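WD 2173 Wood Science for Finishers
Handout 6: Moisture, movement and grain
Instructor: Deolinda Pinheiro

1. Bound and free water

Green wood holds water in two places. Free water sits in the cell cavities and leaves first. Bound water sits in the cell walls. The point at which the cavities are empty and the walls are still full is the fiber saturation point, taken in this course as 30 percent moisture content. Dimensions do not change above it. Below it, wood shrinks as bound water leaves.

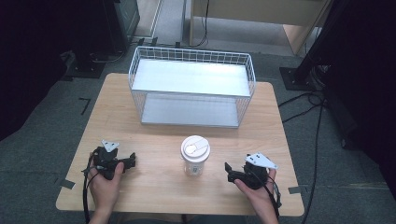
Moisture content is calculated on oven-dry weight. A sample weighing 692 g wet and 600 g oven-dry has lost 92 g, so MC = 92 / 600 = 15.3 percent. Do not divide by the wet weight. Half of last January's lab reports did.

2. Direction of movement

Movement along the grain is small enough to ignore in furniture work. Across the grain, tangential shrinkage is close to double radial shrinkage in many species. Flat-sawn boards therefore move more in width than quarter-sawn boards and are more likely to cup. 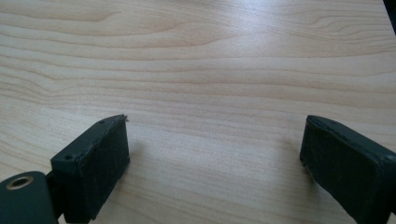 Growth rings show differently depending on how the cut meets them. A quarter-sawn face gives straight, narrow, parallel lines. A cut tangent to the rings gives arches and loops. Both can occur on one surface: in the pale tabletop, lines bunch into tight stripes in places, and toward the upper corners they bend into long arches. Record the figure before estimating movement, and check an end where one is exposed. On veneer, the face figure says little about how the panel will move, as the core controls it.

3. Before lab

Read Honorato, course packet, p. 116. Bring the Grastley samples, weighed and labeled.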